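The toaster was the last thing on the list, and Rhiannon Humphreys had left it till last because she knew how it would go.

She worked for Cluvel, on the second floor of what had been a carpet warehouse. The firm tested kitchen chores for other people's machines. A client sent the control software, Rhiannon's team built the kitchen inside the computer, and the machine went through the list. Wipe the worktop. Shut the drawer. Put the mug on the shelf. The client this time was Preron, who wanted a robot in sheltered flats by April and had already printed the leaflets.

Huw Edwards came in at ten past four with his coat still on.

"Where are we?" he said.

"Toast."

"How many runs?"

"Sixty. It's done 12."

He pulled a chair over and sat down beside her to look at the screen.
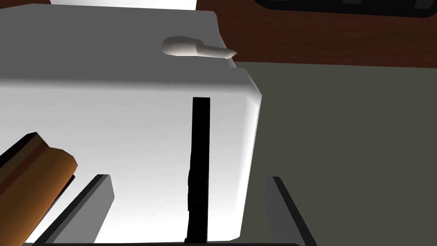

Toast had been Huw's idea. His mother lived on it, and he had told Preron in the first meeting that a machine which couldn't make toast was no use to anybody over eighty. The job as written was to take hold of the toaster, bring it forward on the worktop and push the lever down. Rhiannon had thought it a fair test. She watched the two grey fingers, one on each side of the black slot in the front, and the little white lever up at the back of the top, well away from either of them. The fingers closed. The toaster turned a few degrees to the left and stopped. The fingers opened and closed again.

"It's got hold of it," Huw said.

"It's got hold of it every time. Then it doesn't know what to do with it."

"Does it ever find the lever?"

"It found it twice. Once it pulled it up."

Huw took his coat off. On the screen the arm went back to where it began, the toaster went back to where it began, and run 13 started. The fingers came in lower and knocked the toaster sideways. Run 14 was the same as run 12. Rhiannon wrote a line in the log for each of them. She had been doing this for two years and her log lines were short.

"What does Telmo say?" Huw asked.

"He says the lever's too small. He says if we made it bigger it would be all right."

"Is my mother's bigger?"

"I haven't met your mother's toaster, Huw."

Telmo Vidal was Preron's man. He rang at half past four, as he did most afternoons, and she put him on the speaker. He was in a car park somewhere and there was wind on the line.

"How's my boy doing?" he said.

"Drawer is fine," Rhiannon said. "Drawer is very good. Wiping is good on the flat and bad at the edges. Mug is nine out of ten if the handle's facing out. Toast is two."

"Two out of ten?"

"Two out of 14. And one of those I wouldn't count."

There was a pause and the sound of a car door.

"Could you put down that it interacts with the toaster?" Telmo said.

Huw looked at the ceiling.

"I could put that down," Rhiannon said. "It does interact with it."

"I've got 1282 flats, Rhiannon. They've been told breakfast."

"They could have cereal. We haven't tested cereal."

He said he would ring again tomorrow, and then he stayed on the line a while without speaking, so that in the end she said goodbye for both of them.

They let the list run. By six the rest of the floor had gone home and the lights at the far end had switched themselves off. Huw made two cups of tea and rang his mother from the corridor. Rhiannon could hear his half of it. Yes. No, not yet. Well, what did you have? On its own? When he came back he said she'd had toast, and that she'd used a wooden spoon on the lever because her thumb was bad.

"A wooden spoon," Rhiannon said.

"She keeps it by the bread bin. She's done it for months, apparently."

Run 41 was on. The fingers closed on the sides of the toaster and held it, quite gently, and nothing else happened until the clock ran out. Rhiannon typed the line. Then she opened the client's notes and read through what the arm was allowed to pick up. Cloths were there, and mugs, and handles. She added a question at the bottom for Telmo, asking whether it might be allowed a spoon.

"He'll say it's cheating," Huw said.

"He might."

"Is it?"

She thought about it. On the screen the arm had gone back to its place and was coming down again for run 42.

"Ask your mother," she said, and got her bag from under the desk. She left the machine running for the last of the 60. Huw said he would wait for it, there was only the bus otherwise, and when she looked back from the stairs he was leaning in close to the screen with his tea in his hand, saying something to it that she couldn't hear.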